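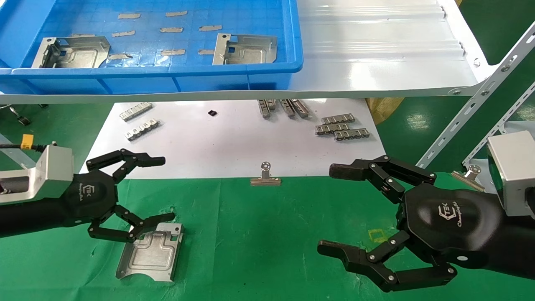
**How much warning does Stondthorpe receive before the river reaches the lower streets?**

Up to 30 hours, according to the river forecasting office at Brarnar, provided the upstream gauges are reporting.

Members of the Stondthorpe flood preparedness office visited Brarnar in August to see how those forecasts are made. The group was received by Florencio Bustamante, head of forecasting, and spent the morning in the operations room.

The office follows 181 river and rain gauges across the Tufa basin. Readings arrive every 30 minutes and are checked by the duty forecaster before any warning is issued. Mr. Bustamante noted that the Plulik Creek gauge failed twice during last winter's storms – both times at night – and that levels there had to be estimated from the next station downstream.

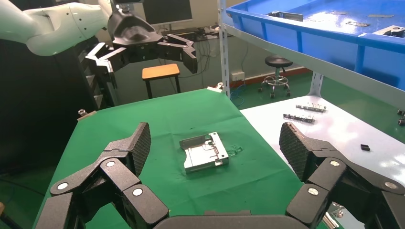
*Metal part on a green cloth.*

Discussion after lunch turned to the warning list, which now covers 1404 households. Sheldon Lemieux, who led the visiting group, asked that road closures be sent in the same message as river levels. Brarnar agreed to test a combined message before the spring thaw. A second gauge on Plulik Creek remains under review.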